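Display Bay Fit-out: Frequently Asked Questions

Maintained by Nimal Siriwardena, Kodikara. Covers painted three-sided bays with a tabletop base, supplied under the Skudness and Bidar layouts. For pricing and delivery, use the order desk page.

What is included in a bay?

Two side walls, one back wall, a tabletop and the aluminum posts and rail. Artificial flowers, pads, gloves and other loose items are ordered separately or supplied by the customer.

Which layout do I have?

Check the part number on the underside of the tabletop. Skudness is 1,727 mm wide. Bidar is 2,397 mm wide and has an extra support leg at the centre. Wall panels are not interchangeable between the two.

What finish is used on the tabletop?

A low-sheen coating in teal green. Batches vary slightly in colour. If you need a replacement top to match an existing one, quote the batch code as well as the part number.

How should the tabletop be cleaned?

Brush off grit first, then wipe with a damp microfibre cloth and a neutral cleaner. Work in straight passes from back to front. Do not use solvent, abrasive cream or melamine sponges, as these polish the coating and leave glossy patches.
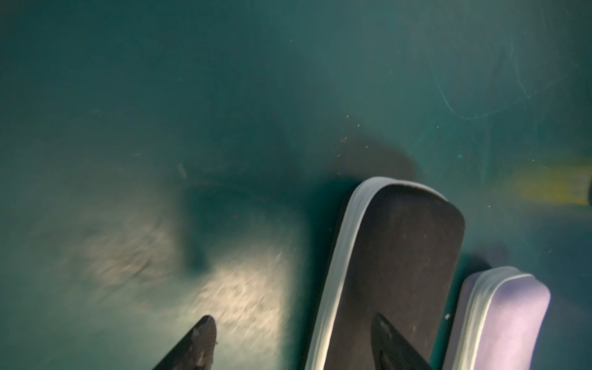
Dark tops show dust, specks and smears sooner than pale ones. A weekly wipe is enough in most rooms. Light streaks left after drying are usually cleaner residue and come off with plain water. A streak you can feel with a fingernail is a scratch and cannot be wiped out.

Can pads be left on the surface?

Yes, if the underside is clean. Lift pads when moving them; dragging traps grit. Layered pads should be checked along the edges for separation. Pads with rubber backing can mark the coating and should be moved at least every 18 days.

How are the walls painted?

Sky blue base coat, then the darker blue cloud shapes along the lower walls, then the white and yellow clouds, stars and dots. The finish is water-based acrylic. Touch-up jars are sold by colour under the Nilness range. Apply with a small flat brush and let each coat dry for two hours.

Can I choose where the stars go?

No. Star positions are fixed by the stencil set. Plain walls are available on request.

Where should artificial blossom be placed?

Toward a back corner, clear of the side wall. Branches that rub against the paint will burnish it. A large bunch will hide part of the back wall artwork, so decide which motifs need to stay visible before fixing the stems.

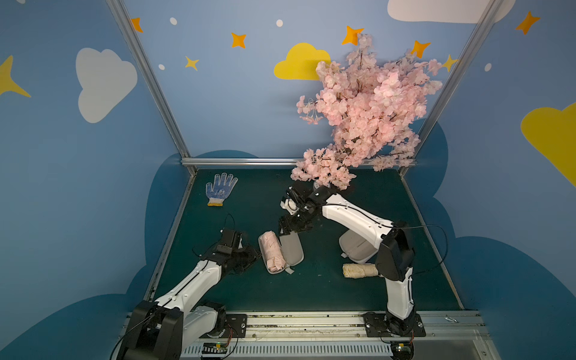

Cloud-and-star walls with pink cherry blossom at back right and a knit work glove at back left.

How do I remove dust from the blossom?

Use a hair dryer on the cool setting, held at arm's length, or a soft paintbrush. Do not wash the petals. Replacement stems are listed as item 233.

Are gloves needed for assembly?

Yes. Cut aluminum ends can be sharp. Knit gloves with a dotted grip palm are suitable for handling posts and rails. Change to a clean pair before touching painted panels.

Can the bay be moved once assembled?

Only over short distances on a level floor, with one person at each end. Clear the tabletop first and lift by the rail and lower frame, never by the wall panels. Retighten the corner fasteners afterward.

When are parts requests processed?

Monday mornings. Include the part number, the layout name and the colour.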